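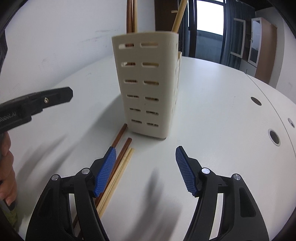
From: Moira
To: family-films list
Subject: Re: Vimwood 2 on disc – who's pre-ordering?

Pirmin Schnyder wrote on Sunday:

> Hello all. Those of you with under-eights will have seen that the
> second Vimwood film is coming to disc in February. The shop at
> Dritesville has a "Collector's Forest Set" with the film, a bonus disc,
> a sticker album and a code for the Kudo app. They are only making
> 2,257 of them. The bonus disc is said to have 40 minutes of new
> material, and the app has a colouring section and a treasure hunt.
> I thought we might put in one order between us and save on the
> postage. My two have watched the first film so often that I know the
> badger's song by heart. Who is in?

Pirmin, thanks for going to the trouble, but I'm going to be awkward about this one.

I bought the equivalent set for the first film, so I can tell you what was in it. The bonus disc was also sold on "new material". Most of that was the trailer, then a longer trailer, then the director sitting in a chair telling us how much everyone loved working on the trailer's song. There was one deleted scene, with the hedgehog and the boat, and it was in pencil drawings with no sound for half of it. My daughter asked if the telly was broken. She hasn't asked to see that disc since, and the film itself gets played most weeks.

As for 2,257 copies, I'd like to know where that number came from. The first set was limited to 1,000, it said so on the sleeve in gold, and the same shop still had a pile of them by the till when the price was cut in half. I don't say anyone is telling fibs. It may be 1,000 per shop, or per country, or per colour of sleeve. But a number that odd looks to me as if somebody chose it to sound exact, and I wouldn't hurry on account of it.

The Kudo app is the part I'd really look at before ordering. Does the code unlock the whole thing or just the first bit? Last time the colouring section had 3 pages you could use and the rest had a padlock on them. You tapped the padlock and it asked for a grown-up, and the grown-up was asked for a card number. Also the code ran out after a few months, which was in very small print inside the lid. If you buy the set now and keep it for a birthday in the summer you could find it's already useless. Has anyone on the list got the press sheet, or the back of the box? I've only seen the front.

The activity sheets are another matter and I've nothing against those. You don't need the set for them. They were free to print from the film's own page last time, and the fox mask worked well once we'd stuck it to a cereal packet – on plain paper it goes floppy at the ears as soon as a child breathes on it. The "bake a Vimwood acorn bun" sheet was less good. It left out how hot the oven should be, and the buns in the photo plainly had not been made from that recipe, as it has no cocoa in it and they were brown all through.

Then there's the film. I know it did well and I know the songs are catchy. I took mine to see it in the cinema and thought the first half hour was lovely, and after that it was one long chase with Skarum shouting. He was frightening in the first film because he hardly spoke. Now he has a funny sidekick and a song. My youngest laughed at the sidekick, so I accept I'm not the one it's made for, but she didn't ask to go again, and with the first one she asked in the car park.

My plan is to wait for the ordinary single disc, which usually turns up a few weeks later without any fuss, or borrow it from the library, who had the first one in quite quickly. If somebody does get the big set and the bonus disc is good this time, say so here and I'll take it back. I'd want to hear what is on it, though, item by item, and from someone who has sat through it. "The kids loved it" doesn't help me much. Mine loved the box.

On the postage, Pirmin, do check before you collect any money. When we shared an order for the puppet theatre the shop sent everything in separate parcels and charged for each one. I've still got the emails if you want them to wave at somebody.

Also, does anyone still have our copy of the first film's songbook? It went out on loan before the holidays and I've lost track of whose turn it was.

Moira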